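요즘 종이 접는 재미에 완전히 빠져서 타래로 좀 풀어봅니다. 정확히는 제본이요! 지난 3월에 첫 노트를 꿰맸는데 벌써 책장 한 칸이 찼어요ㅋㅋ

시작은 벨투라드(Velturard) 여행 때 들른 작은 문구점이었어요. 거기서 손으로 꿰맨 노트를 한 권 샀는데 180도로 쫙 펴지는 거예요. 그게 너무 신기해서 집에 와서 실을 어떻게 걸었는지 한참 들여다봤죠.

제일 먼저 배운 건 종이 결. 결이 책등이랑 나란해야 페이지가 부드럽게 넘어가요. 저는 이걸 모르고 첫 권을 만들었다가 노트가 부채처럼 벌어졌습니다... 지금도 갖고 있어요. 귀여워서 못 버림

결 확인은 종이를 살짝 말아보면 돼요. 덜 버티는 쪽이 결 방향! 전지 재단하기 전에 꼭 해보세요.

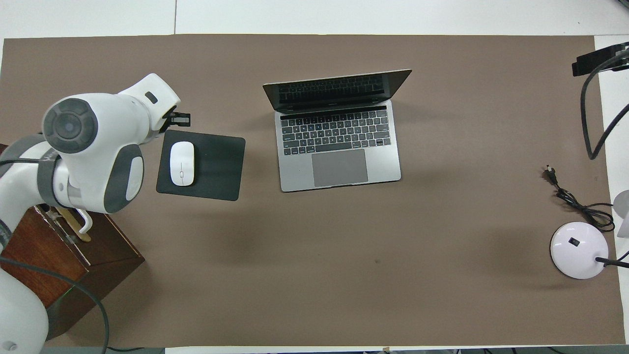 그리고 면지 색 고르는 게 진짜 행복한 고민이에요. 저는 요즘 회갈색 계열만 쓰는데 크림색 내지랑 붙으면 분위기가 확 차분해져요. 진한 남색 실로 꿰매면 더 예쁘고요.

실은 밀랍 먹인 리넨사 추천합니다. 폰데일(Ponddale) 제품 쓰는데 매듭이 안 미끄러져서 좋아요. 길이는 대수 높이 × 대수 개수에 여유분 조금. 이번 노트는 14대라서 중간에 실을 한 번 이었어요.

송곳 구멍은 꼭 안쪽에서 바깥쪽으로! 저는 두꺼운 전화번호부 같은 거 펼쳐서 골에 종이를 얹고 뚫어요. 반대로 뚫으면 접힌 선에서 자꾸 비껴나가더라고요.

풀칠하고 나면 무거운 책으로 눌러두고 하룻밤 참기. 이게 제일 어려워요ㅠㅠ 저 매번 두 시간 만에 열어보고 후회함

다음엔 콥트 제본으로 203쪽짜리 레시피북에 도전하려고요. (쪽수가 홀수인 건 마지막 장 뒷면은 비워둘 거라서요ㅋㅋ) 표지 천은 아직 못 정했는데 올이 촘촘한 면이 나을까요, 리넨이 나을까요? 써보신 분들 댓글 주세요!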